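派对装饰用品 常见问题解答

适用范围:Skullusar 系列纸质装饰品,包括纸拉花、蜂窝纸球、三角旗串、一次性桌布及配套挂件。气体类产品不在本页说明范围之内。订单、付款及发票问题请查阅“订单帮助”页面。
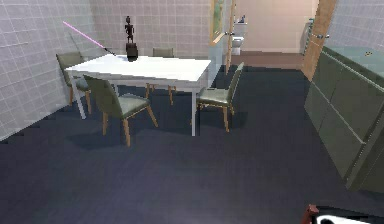 撰文:Kwok 产品资料组
发布日期:2021年2月12日

一、规格与选型

蜂窝纸球的标称直径是怎么测量的?

标称直径指完全展开并扣合后,赤道位置的最大外径。折叠状态下的半圆片直边长度与标称直径基本一致,可用直尺核对。由于纸张受潮后会略有伸缩,展开后的实测值与标称值之间允许有小幅偏差,属正常公差。

三角旗串每包的长度包括绑绳吗?

不包括。包装上标注的长度为首面旗左边缘至末面旗右边缘的距离。两端各另留有一段绑绳,供系挂使用。如需跨越较宽的墙面,可将两串首尾相接,接头处打平结,多余绳头剪短后藏于旗面背后。

同一颜色不同批次会有色差吗?

会有。纸张采用批次染色,不同批次之间可能存在肉眼可辨的差别,深红、墨绿等深色较为明显。对颜色一致性要求较高的场合,请一次购足用量,并核对外包装底部的批次号。补单时可在备注栏填写原批次号,仓库有余量时优先配发同批次产品,无余量时会先与收货方确认再发货。

Gerach 款与 Zisach 款有什么区别?

两者的差别在于纸张克重和扣合方式。Gerach 款采用薄型棉纸,以双面胶条扣合,重量轻,适合悬挂,展开后不建议再次收合。Zisach 款采用较厚的纸板外壳,以金属夹片扣合,可反复展开和收合,适合摆放在桌面或柜面。两款的挂绳孔位置不同,挂件不能互换。

二、悬挂与固定

吊顶不能打孔时如何悬挂?

可选用以下方式:

矿棉板吊顶:使用龙骨夹,夹持于T型龙骨下缘,不要夹在板面上。
石膏板吊顶:使用可移除胶贴挂钩。粘贴前用干布除尘,按压后静置,待胶层稳定再挂重物。
木质或金属横梁:用棉绳绕梁一周后打结,绳下垫一层纸片,避免留下勒痕。
喷砂、掉粉或新刷漆面:不适合任何胶贴类产品,请改用落地支架。

胶贴挂钩能承受多少重量?

每枚标准胶贴挂钩最多悬挂2件中号棉纸蜂窝球。Zisach 款自重较大,不适用胶贴挂钩,应使用龙骨夹或绳索。挂钩承重以表面洁净、干燥、平整为前提,条件不满足时应减少悬挂件数或更换固定方式。

装饰品与灯具之间需要保持多大距离?

纸质产品不得接触任何灯具,也不得罩在灯泡外侧使用。白炽灯和卤素灯表面温度高,应避免在其正下方及正上方悬挂。LED灯温度较低,但驱动器部位仍会发热,同样须留出通风间隙。明火(包括蜡烛、酒精炉、卡式炉)附近禁止使用本系列所有产品。标注“阻燃处理”的型号只能延缓燃烧,不可视为不燃材料。

拉花中段下垂严重怎么处理?

下垂通常由跨距过大或两端固定点受力不均造成。先检查两端是否等高,再在中点增加一个固定点。跨距仍然过大的,可沿拉花背面穿一根透明尼龙线,拉紧后固定,由线承担主要重量。不要直接用力拉伸纸体,棉纸一旦被拉开便无法恢复原有褶型。

三、桌面装饰

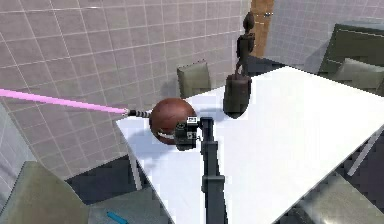 一次性桌布的四周下垂量应如何确定?

先测量桌面的长和宽,再确定所需的单边下垂量,桌布尺寸等于桌面尺寸加上两倍单边下垂量。自助取餐台可适当加长,使其遮住桌腿;有座位的餐桌宜取较短的下垂量,以免就座时牵扯布边。桌布尺寸介于两档之间时,选大一档,多余部分向内折叠后用桌布夹固定。

圆桌可以使用方形桌布吗?

方形桌布可用于圆桌,铺设后四角会形成较长的垂角。桌布对角线过长时,垂角可能触地,存在绊倒风险,应将垂角向上提起并用夹子固定于桌沿下方。也可沿桌沿以下等距位置裁剪成圆形。纸基覆膜桌布裁剪后边缘不会脱线,无需锁边。

纸质桌布会掉色吗?

未覆膜的深色纸桌布遇水可能渗色。浅色台面、未封闭的天然石材台面以及白坯木台面,铺设前应先垫一层透明衬膜。覆膜桌布正面耐水,但裁切边缘和折痕处的膜层可能破损,液体应及时吸干,勿来回擦拭。

中央摆件多高合适?

坐姿用餐时,摆件顶部宜低于就座者的视线,或采用细杆支撑使主体高于视线。处于两者之间的高度会遮挡对面的人。长条餐桌可将摆件沿中线分散布置,并为餐盘和公用菜留出位置。底座较小的摆件应使用配重片。

四、用量估算

如何估算一个房间的用量?

以一面主背景墙加一张餐桌的布置为例,容纳20人的房间常用配置为蜂窝纸球6个、三角旗串2串,另配与餐桌尺寸相符的桌布。层高较低的房间应减少吊挂件,将装饰集中在墙面。层高较高的房间可改用大号规格,不必增加件数。

室外活动可以使用吗?

短时使用且无风、无降水时可以。棉纸类产品遇露水会塌陷,夜间不应留在室外。六月等潮湿季节,即使在室内,开窗一侧的产品也可能软化变形,建议在活动当天悬挂。

提前多久布置比较合适?

纸质挂件可提前一天布置。胶贴类固定件应先于挂件安装。桌布建议当天铺设,提前铺设容易积灰和产生压痕。

五、收纳与处理

用后如何收纳?

可重复使用的型号按以下顺序处理:取下金属夹片,沿原折线合拢,用软毛刷清除浮尘,装回原硬纸套,平放保存。存放处应干燥避光。请勿竖直堆叠或在上方压重物。已受潮的产品须完全晾干后再收合,否则纸层之间会粘连。

桌布上的折痕怎样去除?

纸基桌布不可熨烫。铺开后静置,折痕会有所减轻,也可将桌布反卷在纸筒上放置一晚。无纺布桌布可用低温熨斗隔布轻压,熨斗不得停留。

废弃后属于哪类垃圾?

洁净的纸质部分可按废纸回收,回收前应拆除夹片、胶条和挂绳。覆膜桌布及沾有食物油渍的纸制品不可按废纸回收,应按当地分类规定投放。

开封后发现缺件怎么办?

请保留外包装,拍摄批次号及包内全部部件,于收货后6日内通过“售后申请”页面提交。核实后补寄缺少的部件,不需退回其余产品。胶贴、夹片等配件可单独补发。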